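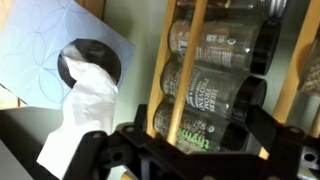 4.2. Le motif que l'on n'a pas choisi

Lorsque nous avons commencé à parler de décor avec les habitants d'Udport et de Flikstead, nous nous attendions, un peu naïvement sans doute, à ce que la conversation s'attarde longuement sur les papiers peints, les rideaux et la vaisselle, c'est-à-dire sur tout ce que la littérature consacrée à l'ornement domestique range depuis longtemps parmi les objets de goût. Elle s'y attardait, bien sûr, et souvent avec beaucoup de plaisir, mais elle laissait de côté une quantité considérable de surfaces imprimées, entrées dans la maison avec les courses et reparties avec les ordures quelques semaines plus tard. Nous proposons d'appeler « ornement de passage » cet ensemble de motifs portés par des emballages que l'on garde en vue le temps de les vider. La boîte de mouchoirs en est le cas le plus commode à discuter, car on ne la range guère dans un placard : sur celle de la figure 2, des cercles blancs tracés au simple contour s'entrecroisent sur un bleu pâle et dessinent, par leurs recouvrements, des formes de pétales ou de lentilles, assez discrètes pour que l'œil aille d'abord au mouchoir froissé qui sort de l'ouverture ovale et retombe en longue bande. Le réseau de cercles sécants est pourtant l'un des plus vieux tracés au compas que l'on connaisse, et il nous a semblé qu'il méritait mieux que cette distraction polie.

Rappelons d'abord d'où vient ce tracé, dût le lecteur familier de l'histoire des arts décoratifs nous pardonner ce détour. Il suffit d'un compas gardé à la même ouverture et d'un peu de patience pour couvrir une surface entière de cercles dont chacun coupe ses voisins. On en trouve des versions dans des mosaïques de pavement romaines, et le Japon connaît sous le nom de shippō une composition de cercles se recouvrant par quarts, largement employée dans les textiles. Nous ne prétendons nullement établir une filiation entre ces usages et l'imprimerie sur carton : le procédé est si simple qu'il a très bien pu être retrouvé en bien des endroits par des gens qui ne se devaient rien. Ce qui nous intéresse est plus modeste et tient à la manière dont un tel motif supporte d'être interrompu. Une guirlande coupée en son milieu se remarque, un bouquet sans tige fait sourire, tandis qu'un semis de cercles peut s'arrêter à n'importe quel pli du carton sans que l'on songe à s'en plaindre.

Notre corpus réunit 507 notices d'objets imprimés, établies dans 60 foyers au cours des deux campagnes d'entretiens. Nizar Aoun, qui a conduit la plupart des visites à Flikstead, avait pris l'habitude de demander à ses hôtes, une fois le café servi et la conversation bien engagée, de fermer les yeux et de lui dire ce qui était imprimé sur l'emballage le plus proche. La couleur était presque toujours juste. Le motif, lui, se dérobait : on parlait de « petites choses », de « dessins comme on en met là-dessus », parfois de fleurs là où il n'y avait que des lignes. Une retraitée d'Udport, à qui nous devons plusieurs heures d'une gentillesse dont nous la remercions encore, a fini par répondre que sa boîte était « de la couleur du couloir », et cette formule nous paraît dire beaucoup de choses en peu de mots. L'objet avait été pris pour s'accorder à une pièce, et le dessin venait avec.

Il serait tentant d'en conclure que ces motifs ne comptent pas. Les carnets de coupe conservés dans le fonds Dodivero, que nous avons eu la chance de dépouiller en février dans une salle de lecture assez peu chauffée, invitent à plus de prudence. Ce sont environ 400 feuillets d'essais pour boîtes pliantes, dus à l'atelier Pacheco, et l'on y voit les dessinateurs revenir sans relâche sur l'épaisseur du trait et sur l'écart entre le fond et la ligne. Les annotations portées en marge sont rarement esthétiques au sens où nous l'entendons. On y lit « trop présent », « fatigue », ou encore, à trois reprises et de la même main, « laisser tranquille ». L'atelier cherchait visiblement un dessin que l'on puisse avoir sous les yeux tous les matins et dont l'absence laisserait malgré tout la boîte un peu triste.

Evaristo Valdovinos nous a fait observer, en relisant une première version de cette section, que les mêmes mots pourraient s'appliquer aux doublures de manteaux et aux papiers de garde des livres, et nous lui donnons volontiers raison. Dans ces deux cas cependant, l'ornement est caché et se découvre par un geste, quand l'emballage laissé sur un meuble demeure exposé du premier au dernier jour de son usage. Sa discrétion tient donc au dessin lui-même et à l'habitude, dans des proportions que nos entretiens ne permettent pas de départager. Il aurait fallu, pour y parvenir, revenir chez les mêmes personnes après leur avoir fait changer de motif à couleur égale, ce que le calendrier de l'enquête n'autorisait plus. Nous reprenons cette question en 4.3 à propos des rouleaux d'essuie-tout, dont le décor gaufré ou imprimé disparaît, lui, feuille après feuille.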